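Finished it at 1 in the morning, so forgive the state of this post

18 March 2024

OK so. The Salt Ledger. I said I'd only read the first chapter before bed and then I read all of it. 308 pages. I have work in the morning, well, in this morning. Typing this fast before it goes out of my head.

Quick setup for anyone who hasn't picked it up. Middle grade, spooky-ish, small town on the coast called Bretgate. Our girl is Kindik, she's eleven, lives over the closed-down ferry office with her grandfather. Her cousin Mrema gets sent to stay for the summer and they can't stand each other. Then they find the ledger under the ticket counter, and it has names in it, and next to each name a weight. In salt. And Kindik's mother is in there, with the date she left.

That's the first thirty pages and I'm not telling you more than that. Well. A little more.

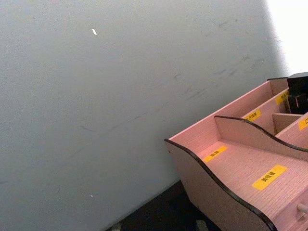 What I loved most was the cousins. They fight like real kids fight, over the top bunk and who gets the last of the cereal, and then one of them says something so mean you have to put the book down. Mrema does it in chapter 8. I actualy said "oh no" out loud. And the book doesn't fix it with a hug on the next page either, they go days hardly speaking, passing notes through the grandfather, who pretends he can't read them. Great stuff. I had a sister. I remember.

The grandfather! Best grown-up in a kids' book I've read in ages. He lies to them the whole way through and you know he's lying and you still want to sit in his kitchen. There's a bit where he's teaching Mrema to mend a net and he nearly tells her everything. Nearly. Then the kettle goes. I was so mad at that kettle.

The scary parts. Creepy more than gory. The ferry that comes in with no lights, and the sound of the ramp going down. If your kid is ok with a sad ghost they'll be ok with this. I'd say nine and up, maybe ten if they're a worrier. There's a dead bird early on, and one scene in deep water that goes on a long time. My palms were sweating and I'm forty-four.

Stuff I didn't like so much, because there is some:

The middle drags. They go to the lighthouse 3 times. Three! Once to find it locked, once to find the key doesn't fit, once to get in. Could've been one trip and a sandwich.

The villain, Mr. Bomine, is scary right up until he starts explaining himself. Then he explains himself for most of a chapter. Every kid in the world is going to skip to the boat.

And the map at the front is wrong. I know, I know. But the harbor is on the east side on the map and the sun goes down over it in the story, twice. I kept flipping back. Maybe it's a clue? If it's a clue somebody tell me, I will feel very silly.

The ending though. Won't spoil. I'll just say the last entry in the ledger is not who I thought, and I thought I was being so smart, I had it all worked out from the chapter with the oranges. Wrong. Cried a bit. Went and stood in the kitchen and ate crackers. 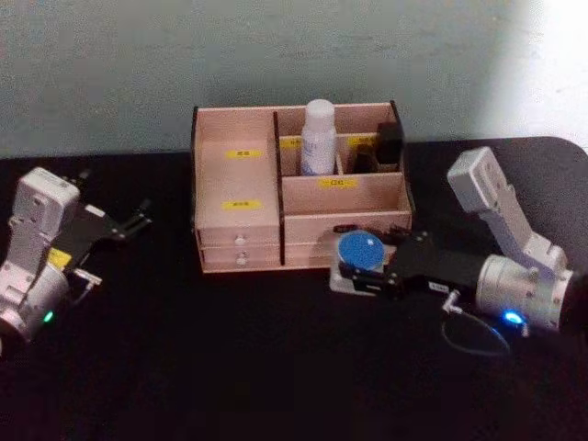
Little drawers and a black tabletop.

Where was I. Oh, the writing. It's plain, short sentences mostly, and then every so often one that stops you. I don't have the book next to me now so I can't quote it properly and I'm not going to do it badly. There's one about the tide leaving like somebody backing out of a room. Something like that, but better.

Who's it for: kids who like secrets and family stuff and aren't bothered by a slow patch. Would be a good read-aloud too, the chapters are short and they nearly all end on something. You will get "one more" every night, so start early. Might be a tough sell for the ones who want a fight on every page.

Jade Sawatzky lent me this, by the way, and she's been asking me for weeks if I've read it yet. Jade, I've read it. You were right about the grandfather. You were wrong about the lighthouse. You can have it back when I've been through the last three chapters again, I think I missed something with the scales.

No stars from me, I gave up on stars last year when I realized I gave everthing a four. But it's staying on the list for the school book swap, and I'm buying my own copy.

Next up is the one about the goat, which a few of you have been bugging me to read. Also I owe you the library haul post, it's half written. Bed now.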